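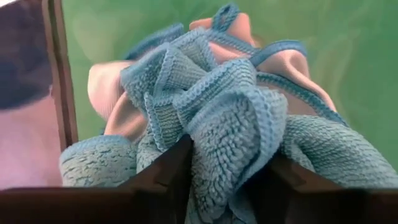
Towel and linen collection: what we still need before Christmas

2 December 2025

The winter collection at the Esham centre has been open for a month and the shelves are filling up. So far we have taken in 3163 items, mostly bath towels, hand towels and single bedding. They go out to people moving into a first tenancy or coming out of temporary housing, who often arrive with a bag of clothes and very little else for the house.

Bath towels go fastest. A household pack has 4 of them, along with two hand towels, a tea towel and a set of bedding for each bed. We have made up 189 packs and most have already left the building. Another 40 households are on the list for December, and at the moment we have enough bedding for them but not enough towels.

What we can take

Towels of any size or colour, as long as they are clean, dry and still have some pile left. Faded is fine. A pulled loop or two is fine as well, and can be snipped level with the rest without the towel coming undone. Please don't pull it. Flat sheets, fitted sheets, duvet covers and pillowcases are all welcome, and it helps if sets are tied together or folded inside one of their own pillowcases.

We can't take pillows or duvets unless they are new and in the packet. We also can't take electric blankets, curtains or bath mats with a rubber back. Towels with holes, bleach burns or frayed hems won't go into packs, but put them in a separate bag marked "rags" and we will pass them to the animal rescue at Polat Farm, who use them for bedding in the kennels.

Washing before you bring them

Wash towels at 60 if the label allows it and leave out the fabric softener. Softener coats the loops and after a few washes the towel stops soaking up water properly. If an old towel has gone stiff, a cup of white vinegar in the drum in place of detergent usually brings it round, followed by a normal wash. Make sure it is fully dry before bagging. Last December we lost two sacks to mildew from one damp towel at the bottom.

Unscented powder is best, as several families have asked for it because of eczema.

Where and when

The side door on Privico Road is open for drop-offs from 10am to 3pm on weekdays. There is space to pull up, but please don't block the ramp. If the door is shut, ring the bell and wait, and please do not leave bags outside overnight. The Wirkoreo launderette on the corner is also holding a bin for us next to the change machine until the 19th. It is emptied every other day, so if it is full take your bag home and try again or bring it round to us.

The last packs before the break go out on the 22nd. Anything that reaches us after the 19th will be sorted in January.

Single duvet covers in plain colours are the next thing we are short of.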